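Part-time print room assistant, Baromley
Posted 2025-04-08

We need another pair of hands in the print room at Plumuvix. Small workshop, 4 of us at present, mostly resin and filament jobs for local designers, model makers, a couple of dentists. Orders have gone up since March and we're behind on finishing.

What you'd be doing: taking finished parts off the beds, snapping off supports, sanding, bagging, labelling. Loading filament. Checking files before they go to the queue (walls too thin, holes in the mesh, the usual). Answering the phone when it rings, which it does. Some lifting, spools come in boxes of a dozen and the lift is out more than its in.

Hours are 30 a week over 4 days, you can pick which day you have off but it has to stay the same one. Start as soon as you can. There's a trial period of 90 days, full pay from day one, then we sit down and sort out a permanent contract if both sides are happy. 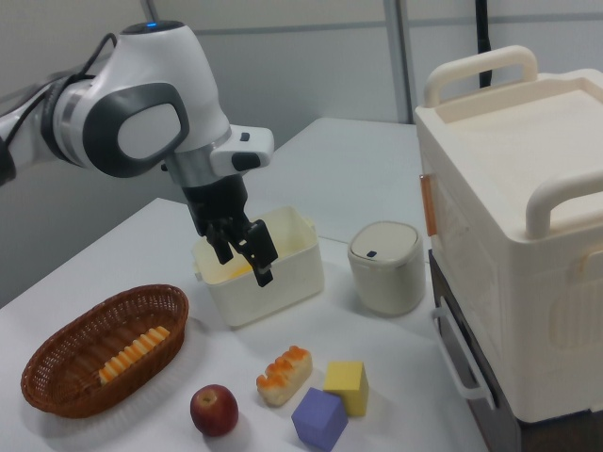
Do I need to have worked with 3D printers before?
It helps, but someone who has only ever printed at home or at a makerspace is fine, and we'll teach you the resin side from scratch.

Things we do want: steady hands, decent eyesight (glasses fine obviously), able to follow a job sheet and write on it so the next person can read it. If you've used Nepia or any other slicing software say so. Colour matching experience would be great, we do a lot of painted prototypes for Bulier and they are fussy about their greens.

Not suitable if you have a resin or latex allergy, sorry. Gloves and masks provided, and worn, every shift.

Pay depends on experience, we'll give you the figure on the phone before you come in so no one wastes a trip. Lunch is paid. Parking round the back, 3 spaces, first come. Bus stops outside the station end of the road.

To apply: short email, CV if you've got one, plus a photo or two of something you made. Doesnt have to be printed, a shelf or a repaired toy will do. Put PRINT ROOM in the subject line or it'll get lost with the quotes. No agencies please.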